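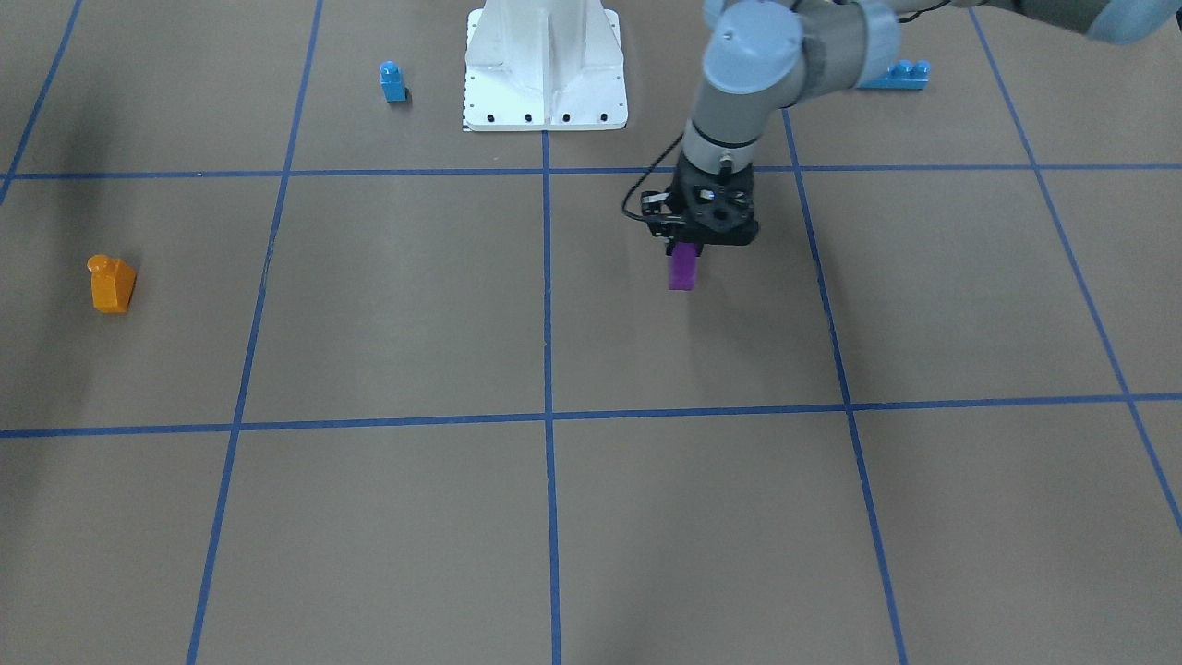 Handout 4: Our morning at the Kolorbridge open day
Intro to Automation, notes by Érica Caldeira

For those of you who missed the bus on Monday, June 19, 2023, I have tried to write down the parts worth keeping, and I'm afraid I got a bit carried away! Our hosts at Kolorbridge had one arm moving small toy blocks over brown paper, and we were welcome to stand there as long as we liked (I did).

1. The table
Blue tape divides the paper into cells. When you talk about a move, name the cell first and the block second – it saves so much pointing. Have a look, too, at how much of a work cell is support: cables, pendants, a frame with shelves.
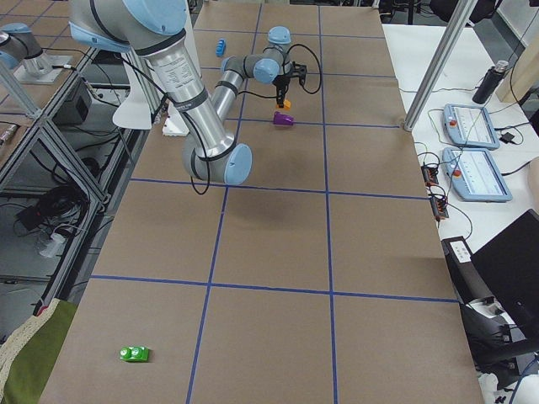 2. Picking and stacking
The gripper has two fingers, so every pick begins with a choice of which two faces to hold. A tall block held upright leaves less room for error when it is set down. With stacked blocks you also have to think about the one you aren't holding, and a view from near the fingertips is a great help there, 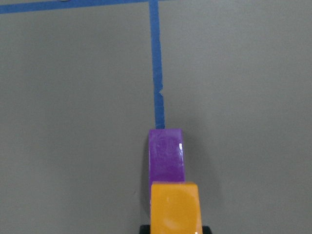
although it shows you very little of the rest of the table, and this is where I'd like you to go back to your Grirnadside reading on camera placement, pages 10 and 111 especially. We'll compare the close view with the one from higher up, and I would love to hear which you'd trust for a first approach.

3. For next class
Sketch the arm from shoulder to gripper and mark each joint you can find. Rough pencil is fine! 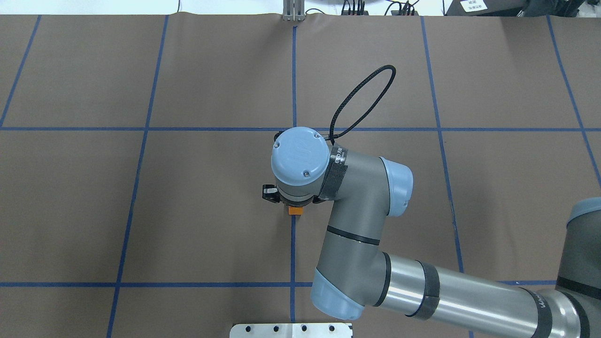
Fig. 4. Gripper with a small orange block at the center tape line.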